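Teaching a two-arm robot to sort cables: how our club does it

Project notes from the Ekerell robotics club, updated July 9, 2018

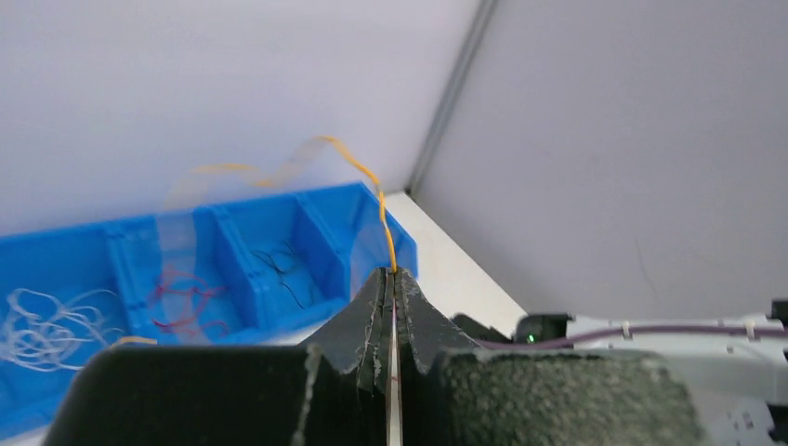

Rhodri Ruddock wrote in to ask whether a club could skip cables and start with blocks, because his students got discouraged on soft things. Fair question! My answer is yes, do blocks first if you've never run the arms before. Two or three meetings of blocks and then come back. A block stays the shape you left it in, and a cable never does, so everything you learned about lining up the grip gets tested all over again. That's the fun of it for my bunch, but I'd want them to have a win under their belts first.

Okay, so the task. We call it Rukala (one of the kids named it and I've given up asking what it means). You have a divided tray, you have cables in several colors, and every color gets its own compartment. One cable at a time, picked up by the gripper, moved over, let go.

What you need

Two small arms with two-finger grippers
A tray with dividers, open on top
Thin, bendy cables in colors you can tell apart fast
A plain light tabletop
A notebook, paper, with a pen tied to it

Please don't use good cables. Ours came from the dead-electronics box, and they get pinched and dropped and pinched again all season long.

Setting up

Put the tray where the gripper can get at every compartment without the arm stretching all the way out. We lost a whole evening to this back in December. The far compartment was just barely in reach, and every approach came in so flat that the fingers bumped the divider. Slide the tray closer, try the worst corner first, and once you like the spot, put tape marks on the table.

Then park the arm you aren't using well off to the side. We only drive one at a time until everybody on the team can do a clean drop, and after that we let them try handing a cable from one arm to the other.

Picking up

Come down slowly with the fingers open a little wider than the cable. Only a little! New drivers open all the way every time, and then the gripper scoops up three cables and a lot of laughter. Close on it, stop, and lift an inch or so. Wait for a breath. If a second cable is coming along for the ride, set it all down and go again.

Where you grab matters a lot. Near an end, the rest of the cable swings around like a jump rope and flops over the neighboring compartments. Near the middle, you get two shorter tails that are easier to manage, but you need more height to clear the dividers. We argue about this constantly. Caradog Sayce is firmly on team middle, and I'm an end person, so try both and see who's right in your room.

Moving and dropping

Go up, then over, then down. I know the diagonal looks quicker, and it is, right up until a tail hooks on a divider. Go over at an easy speed and let the swinging die down before you lower. When the fingers are below the top edge of the compartment, open them and back straight out.

Keeping track

We write down every try, good or bad, with the driver's initials and the color. Our club goal for the season is 1,000 logged tries, and the page on the wall says 288 as I type this. The misses are worth more than the kids think. Flipping back through them is how we noticed that most of our tangles happened in the last ten minutes of practice, when people hurry.

Once your team is steady, have them record a full run and play it back with the cables in a new pile. It will probably miss, and then you've got your next month of meetings sorted out, working on how the robot should find the cable in the first place. We're in the thick of that part now, and I'll post those notes under Gralesis when they're readable.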